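Basic Materials, Course 2447
Handout for Unit 2: Solids with a constant section
Teacher: Carolina Salgado

In the last unit we worked with flat figures on paper. Now we go to the solids. A prism has two equal ends, and the sides go straight from one end to the other. If you cut it parallel to the ends, at any height, the cut always gives the same figure. Please remember this sentence, it comes back in the exercises.

The name of the prism comes from the figure at the end. The end can be a triangle, a hexagon or a star with five points. Many students think that the star is not a prism, as it has corners which go inside. It is a prism. We call it concave, and the rule of the parallel cut is still true.
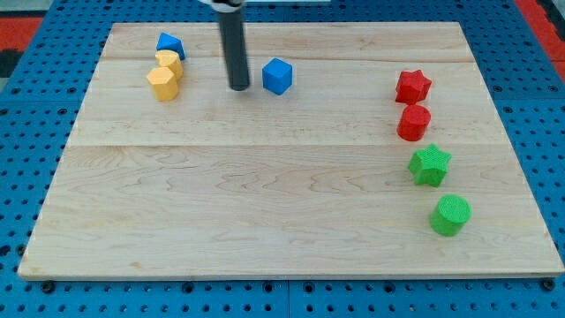
Fig. 9. Blocks on a maple board: blue cube, blue triangular prism, two yellow hexagonal prisms, red star, and others.

Look first at the two yellow blocks. The flat top shows the hexagon and the sides stand vertical, so the base is easy to imagine. The blue triangular prism is tilted, with one pointed edge up, and for a beginner it is more difficult to name. My advice is always the same - find the two equal ends first, and only then say which face is the base.

The cube is a special case. All its faces are equal squares, so you can choose any pair of opposite faces as the ends.

How to count faces: take the number of sides of the end figure and add 2. For the hexagon this gives 8 faces. For the five-pointed star the end figure has ten sides, so the prism has 12.

Exercises for the notebook
1. Draw the end figure of each block which is named in the caption.
2. Write the number of edges for the triangular prism and for the star. Explain your method in one sentence.
3. Find a prism in your kitchen and measure its height.

Additional reading: Ita Mac an tSaoi, Solids for the Workshop, chapter 9. The copy is on the shelf in the Truston room.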